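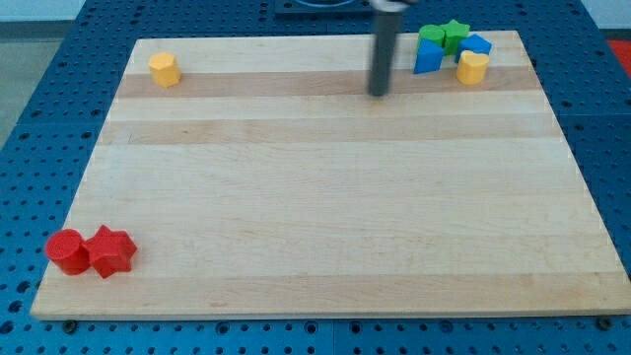

How long should the first coat of oil sit before the second goes on? Overnight at the least, and longer in August when the shop stays cold.

August, notebook 4

Finish trials, continued from the last book. I want to settle what we put on the chopping boards before the Jeneron order, so I'm writing down what I did in the order I did it.

Test pieces are offcuts from the same glue-up, end grain sealed with wax so that only the face takes finish. Sanded to 120, then 180, then 240. Wiped with a damp rag to raise the grain, left to dry, then a light pass with 240 again. I skipped the damp rag on the second lot to see if it mattered. It does. Those pieces went furry the first time they were washed and I've put them in the kindling.

Oils so far are the Skondau (thin, smells of citrus) and the Nustik, which is closer to honey when the shop is cold. The Nustik needs the tin standing in warm water for a while before it will spread. Both go on with a rag, sit for 20 minutes, then get wiped back hard. Rags laid flat on the concrete outside to dry, please, and never bunched up in the bin. I found a bunched one last week.

Skondau: first coat disappeared almost at once. Second coat evened out. Third made no difference I could see under the window. Colour stays pale, with the grain a little stronger than bare wood.

Nustik: goes amber straight off. First coat was still tacky at 8 the next morning, so I gave it another night. Two coats is plenty. Rodel Mercado prefers this one for the colour. I think it makes maple look like something else, but he's the one who talks to customers.

Water test: a wet glass left on each piece over lunch. Skondau showed a faint ring that was gone by the afternoon. Nustik showed nothing. Beetroot left a mark on both, lighter on the Nustik. Lemon juice did nothing to either.

I also tried the wax paste from Cárdenas over the top of the Skondau — thin coat, buffed after half an hour. It feels good in the hand and water beads on it, but it was dull again after 4 washes. We could put a small tin in with each board and let people do their own.

Cost works out at 51 cents a board for two coats of the Skondau, not counting rags or time. I haven't done the sum for the Nustik because I spilled some and don't know what I used.

Things I haven't sorted out:

Whether 240 is too fine. The oil might soak in better if we stopped at 180. Need to run a pair side by side.

The 4000 grit pad Rodel bought. It gives a lovely surface on scrap, but it burnished the face so much that the oil sat in patches. Keep it for spoons.

Drying rack. The nail points leave dents if the board goes on before the back has cured. Do the back first, then the face, and stand them on edge overnight.

Next job is to cut more offcuts and label them in pencil on the end grain before waxing. I labelled the last lot after, and the pencil rubbed off.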